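About Marciniak Linen

Home | What We Rent | Delivery Area | About Us | Contact

Marciniak Linen is a linen rental and laundry company in Drimville. We supply sheets, pillowcases, duvet covers, blankets and towels to guesthouses, small hotels, student houses, summer camps and people with visitors coming. We wash everything ourselves in the building on Zallberg Road, and we deliver in our own vans.

The company began as a dry cleaner's. The shop had one front counter and one pressing room, and for years most of the work was suits and winter coats. A guesthouse on the same street asked whether we could take its sheets while its own washer was being repaired. The repair took longer than expected, and by the end of it two other guesthouses were sending their sheets as well. Dry cleaning stopped when the lease on the old shop ran out, and we moved to Zallberg Road with linen as the whole business.

The name stayed the same through the move. We are sometimes confused with Marciniak Upholstery on the other side of town, which is a separate company. Their customers ring us most weeks and we give them the right number.

What we rent

Bed linen comes in twin, full, queen and king sizes. White is the standard color for hotels and most guesthouses. Student houses and camps usually ask for colors, partly so that sheets from different rooms or cabins can be told apart at collection. Sheets come flat or fitted. Fitted sheets are made for mattresses of ordinary depth, and we keep a smaller stock with deeper corners for pillow-top beds. Please measure the mattress from seam to seam before ordering these.

Towels are sold by weight in most catalogs, but we list them by use: hand, bath, pool and kitchen. Pool towels are striped and the others are plain. Blankets are cotton for summer and a wool blend from October on. We do not rent pillows or mattress pads, although we can order both for you to buy.

We hold linen for around 600 beds at any one time. In spring and early summer nearly all of it is out on rental, and new customers wanting a regular contract are best served by getting in touch before May.

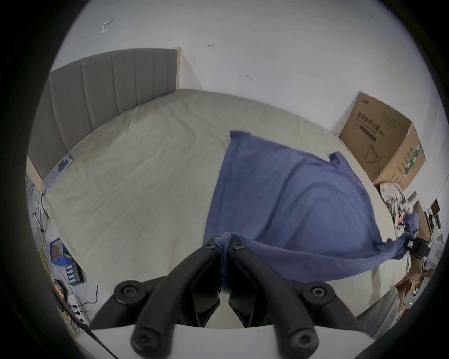
Do I need to wash the sheets before I send them back?

Please send them back as they are. Everything that comes in goes through a full wash whatever state it arrives in, so washing at home only adds to your work. Shake out any crumbs, check inside the pillowcases and duvet covers for socks and phone chargers, and put the lot in the bag it came in. Damp towels should go in the separate mesh bag.

How a rental works

A regular customer gets a set number of clean bundles on a fixed day and hands over the same number of used ones. The driver checks the bag tags and leaves a slip. If your numbers go up or down for a week, let the office know by noon on the day before your delivery.

One-off rentals are for weddings, family reunions, vacation rentals and house guests. The shortest rental is three nights. A bundle for one bed holds a bottom sheet, a top sheet or duvet cover, two pillowcases, one bath towel and one hand towel. You can leave out anything you don't need, and the price comes down to match.

Payment for one-off rentals is taken at booking. Regular customers are billed monthly. We don't charge for ordinary stains. Linen that is torn, burned or missing is charged at what it costs us to replace, and the price list is on the back of every slip.

The laundry

Zallberg Road has a wash floor, a finishing room and a loading bay. Used linen comes in through the bay and is sorted by color and fabric. It goes through the washers, then the dryers, and then to the ironing line. The clean side and the used side of the building have separate doors, and carts do not cross from one to the other.

Our two largest washers were made by Skavenetti. They are old machines and louder than the new ones, but parts are still easy to get and our own staff can service them. The water from the last rinse is kept in a tank and used for the first rinse of the next load, which cut our water bill by more than we had budgeted for.

We use an unscented detergent on all bed linen. Customers used to ask for a fragrance and we offered one for a while – then stopped, after more complaints than compliments. Bleach is kept for white cotton only. 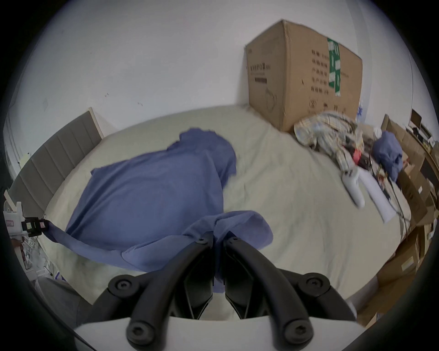
Colored cotton gets a cooler wash and a shorter time in the dryer. Colors still fade in the end, and a set that no longer matches is taken out of hotel and guesthouse stock first. Camps often take faded sheets at a lower rate. After that, anything still sound goes to the animal shelter in Drimville, and the rest is cut up for cleaning cloths that we use in the building.

Mending is done in the finishing room. Small holes near a hem are patched, loose elastic in fitted sheets is replaced, and duvet covers get new buttons or snaps. We don't patch the middle of a sheet, where the person sleeping on it would feel the seam.

The people who work here

Our crew is small and most of them learned the job on the floor. New staff start in sorting, then spend time at the washers and on the ironing line before they settle in one place. Drivers spend their first week in the laundry too. The morning shift starts at 6 and the building is empty by early evening except in summer, when we add a second shift.

We hire for the summer each year. You don't need laundry experience, but you do need to be able to stand for most of a shift and lift a full bag. Drivers need a clean license. Openings are posted on the Contact page and on the board by the front door.
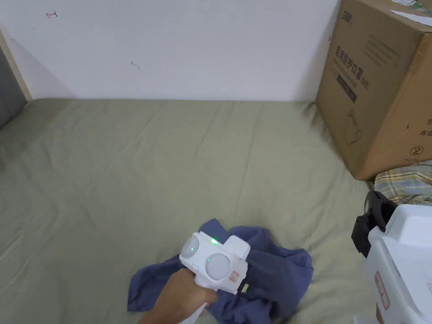
A fitted sheet in sage green on a flat bed.

Where we deliver

The vans cover Drimville and the towns along the lake road. Delivery is free for regular customers. One-off rentals pay a flat fee inside town and a little more outside it, or you can collect from the front desk at no charge. The desk opens at 7 in the morning. Parking is on the left of the building – please keep the loading bay clear, as the vans back in without much room.

Getting in touch

Phone is quickest. The office answers until late afternoon, and messages left overnight are returned the next working morning. For a quote, tell us how many beds you have, what sizes they are and how often you change them. Samples of sheets and towels can be seen and handled at the front desk whenever it is open.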